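Forums > Gifts & Hampers > Food Hampers

We use cookies to keep you logged in. Accept | Manage

Posted May 22, 2024 by Yurii Stelmakh

Ordered the Truketti snack hamper for my sister's birthday, $179 delivered. Lovely ribbon, but heaps of shredded paper under the goodies. Anyone had better luck with Clukano?

fawn_dell: Clukano's my favourite! Mum got theirs last September and rang me straight away - she loved the biscuits.

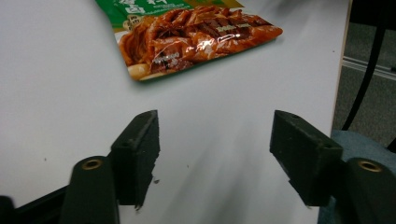

parcelpete: Disagree, sorry. Mine came two days late and the chutney had leaked. I'd make up your own for under $100.

fawn_dell: Not everyone's got time for that, Pete!

Yurii Stelmakh: Fair enough, both of you. Might try Clukano for Dad and skip the chutney.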